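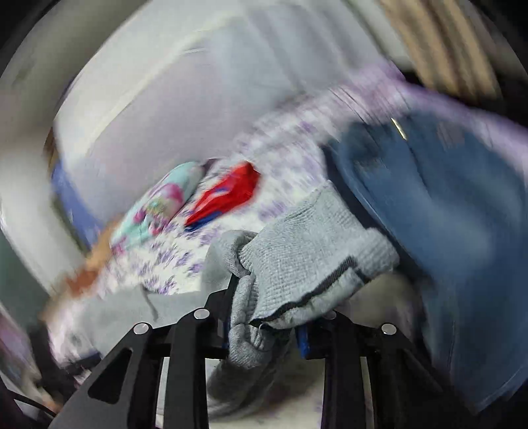 Speaker notes, laundry sorting session, Bainbridge hall, Sunday, July 7, 2013

Start on time. Slides 1 and 2 are Joscha's, skip if he has already covered the Medorville figures (2,511 loads logged, 613 of them mixed).

Slide 3. Mixed loads. Define: bed linen and clothing in the same drum. Main fault is wrapping. A sheet or pillowcase takes in the small pieces and holds them against the wall of the drum. Centre of the bundle gets less rinse and less spin.

Slide 4. Order of removal. Loosen the heap first. Lift knits before pulling any sheet. Support a knit from underneath, never by one cuff. Ribbed edges stretch under the weight of the rest. Heavy blue items and anything with metal on it go in their own pile. Pause for Hye-jin's comment on zippers.

Slide 5. Laying out. Printed bedding makes a fair sorting surface if it is clean and flat. Put grey knits down singly, unfold the sleeves, check the inside for small items. Roughly 17 seconds per piece at Stodora, slower with beginners.
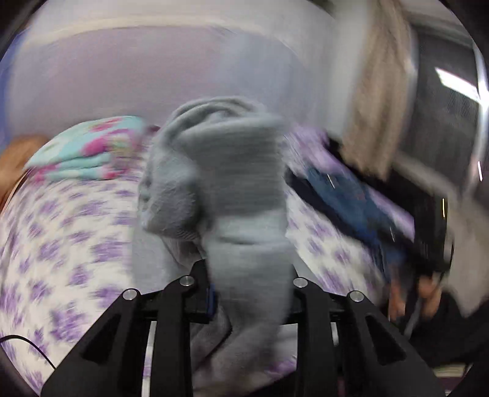

Can a knit be folded straight away, or should it rest flat first?
Rest it flat if the ribbing feels damp or has pulled out of shape. Otherwise fold it at once, sleeves in, and stack it with the heavy ones at the bottom.

Slide 6. Colour. Pale florals with darks: cold wash only, first three washes separate. Soon-im has the dye transfer samples, pass them left to right.

Slide 7. Leave up during questions. Next session Sustitz, October.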